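Le bras, la planche et les horaires de la cuisine

Par Halina Mazurek

À la résidence Tendholm, où je travaille depuis 13 ans, on parle du robot de cuisine comme d'un nouveau collègue. Je préfère parler d'horaires.

Le bras a été installé en juin dans la petite cuisine du rez-de-chaussée, celle où se préparent les petits déjeuners et les goûters. La société Drarnar le loue 300 euros par mois. La direction a présenté le projet en une demi-heure, à 14 heures, au moment où l'équipe du matin était déjà partie. Chiamaka Haruna, qui commence à six heures, l'a appris par un mot collé sur le réfrigérateur.

Je n'ai rien contre la machine. Elle est lente, elle s'arrête souvent, et on finit par s'y habituer. Ce qui a changé, c'est ce qu'il y a autour. Il faut remettre chaque objet au même endroit avant de la lancer. Il faut rester à portée du bouton d'arrêt. Il faut noter les erreurs dans un cahier. Ces tâches prennent environ 99 minutes par jour et ne figurent sur aucune fiche de poste. Elles retombent sur la personne la moins bien payée de la pièce.

On nous avait promis du temps auprès des résidents. Je l'ai cru, et je pense que Dilwyn Mostyn, notre directeur, le croyait aussi. Mais le temps gagné a été compté d'avance : deux heures retirées du planning du matin, avant même les premiers essais. Le temps dépensé à surveiller, lui, n'a été compté par personne.

Yetunde Ezeani me répond que les débuts sont toujours comme ça, et qu'elle a connu la même chose avec les chariots chauffants. C'est possible. Les chariots, pourtant, n'obligeaient pas à rester debout à côté d'eux.

Je demande trois choses simples : que la surveillance du robot soit inscrite au planning et payée, que les deux heures soient rendues pendant la période d'essai, et que celles qui travaillent sur ce plan de travail — entre le grille-pain, la planche à découper et le bras noir fixé sur sa caisse en bois — soient consultées avant le renouvellement du contrat. 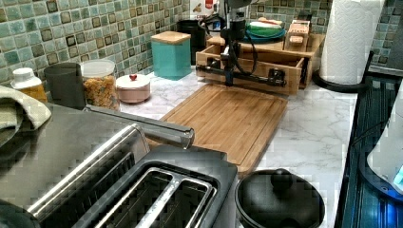 Réagir à cette tribune

Les réponses peuvent être déposées à l'accueil jusqu'à la fin du mois. Merci de les signer.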